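Skip to content Search this book Search Clear
Chapter 4
Reading time: 11 min
157 shares 4 comments

Inside the Case: The Processor and Its Socket

Chapter 3 left you with the lid off and a rough map of what sits where. Now we get to the part I look forward to every time I teach this course. We are going to look at the processor, the square of silicon and metal that does the arithmetic for everything else in the box, and at the socket that holds it to the board.
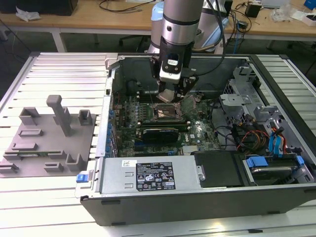 The opened tower on its side, with the CPU socket exposed on the motherboard. 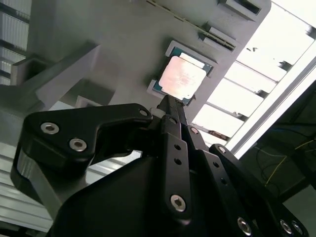
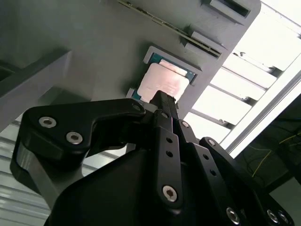

In both close views, a processor in its holder, with the metal heat spreader on top.

Students often expect the processor to be bigger. It fits in your palm with plenty of room to spare, and yet the whole layout of a motherboard is arranged for its benefit! Memory sits close by so that data has a short trip. The graphics card gets a fast road of its own. Even the shape of the airflow through the case is planned with this one part in mind, and once you start seeing a board that way it is very hard to stop.

Most of what you can see of a desktop processor from the outside is really packaging. The working part, called the die, is hidden under the heat spreader. The spreader protects the die and carries its heat up to the cooler. Underneath both is the substrate, a small circuit board in its own right, which fans out the die's tiny connections until they are far enough apart for a socket to meet them.

The socket is my favorite piece of the whole machine (Larysa Prokopenko, who read the first draft, wrote "we can tell" in the margin). Think about what we ask of it. It has to make a great many separate electrical connections at once, all good, and it has to let go again when you want to swap the part. It does this with a frame and a lever. You raise the lever, set the chip down flat, lower the lever, and the frame presses everything together evenly. You should never have to push on the chip itself. If it doesn't want to sit, lift it off and check the corner mark and the notches.

Lab groups using the Kadero workbook will do this in Exercise 4.2. Groups with the Odetti boards should read the note on lever types first, as theirs open from the other side.

A word on handling. Hold a processor by its edges. Keep your fingers off the contacts underneath, and off the top as well if the cooler is going on next. Touch bare metal on the grounded case before you pick it up. When a processor is out of the machine it belongs in a holder or a tray with a pocket its own size, and a loose chip on a bench will find its way to the floor.

In this chapter you will learn

How heat gets from the die to the air in the room
What the names on a socket tell you
Removing and seating a processor
When to clean off old thermal paste, and with what

Words to know: die, substrate, heat spreader, socket, retention lever, thermal paste

4.1 Where the heat goes

Every watt that goes into a processor comes out again as warmth, and all of it has to leave through a patch of metal smaller than a playing card. Start at the die and follow it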